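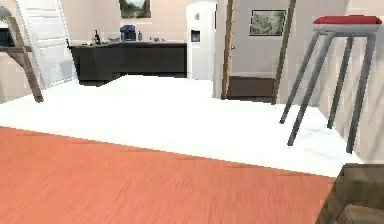 Home Articles Methods Index
Search this wiki Go
February - by Nadja Egger

Prutik method

The Prutik method is a way of testing home robots in simulated rooms before they go near a real one. I worked on it with Dumisani Potgieter at Godthorpe, so I'm a bit fond of it! We take one learned policy, run it through 53 rendered homes, and change only the lighting and the camera view between runs. Edges come out jagged and white floors lose nearly all their shading - we leave them like that on purpose. 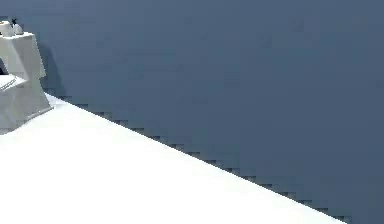 Results

We ran 295 trials, and the policy held up much better than I'd guessed with odd camera angles. Shadows were the real trouble. A soft gray patch on a plain wall could pass for an obstacle, and 23 runs stopped dead because of one.

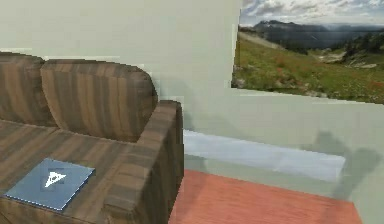 Dumisani's fix was to train with 50 extra shadow patterns, which got most of those runs moving again (I had bet against it). The Grabner test set uses the same patterns.

See also: Skilemska benchmark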